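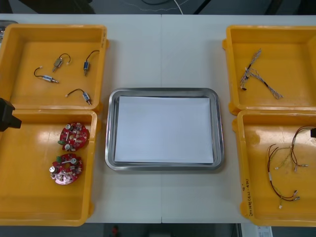

Trindthorpe, October

4.2 Kitting task and demonstration procedure

The kitting task asks the operator to gather parts from yellow bins at the sides of the table and place them on a paper-lined steel tray in the middle. The parts are round red circuit boards, small wired actuators and wire harnesses. A kit is complete when the tray holds the parts named on the order sheet. No position on the tray is prescribed, but parts may not overlap the rim.

All demonstrations were given by remote control through the Vislow interface. Operators worked from the table view and the wrist view together. In pilot runs with the table view alone, most failed grasps came from closing on a lead wire instead of the body of the part, so the wrist view was made mandatory for the main set.

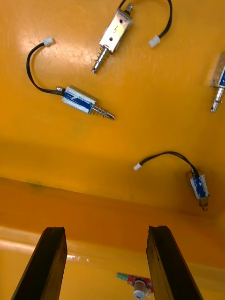
Figure 3. Wrist view over a bin, with solenoids ahead of the fingers and a red circuit board between them.

We collected 2283 demonstrations, of which 1000 were set aside for training the Romico policy. The operator could pause at any time, and pauses longer than 3 seconds were trimmed before training. Failed grasps were kept if the operator recovered within the same episode. Following the Nair protocol, bins were refilled by hand between episodes and the parts dropped in without sorting.

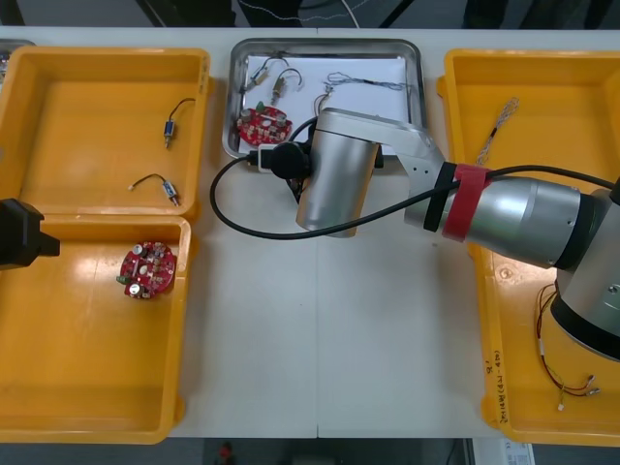
Figure 4. Table view with a circuit board, two wired components and a wire bundle on the tray.

Harnesses were the slowest parts to teach. Their branches catch on one another, and operators differed in where they chose to grip. We gave no instruction on this point. Of the harness episodes reviewed by a second operator, 88 percent were accepted without changes; the rest were cut at the last clean grasp or removed.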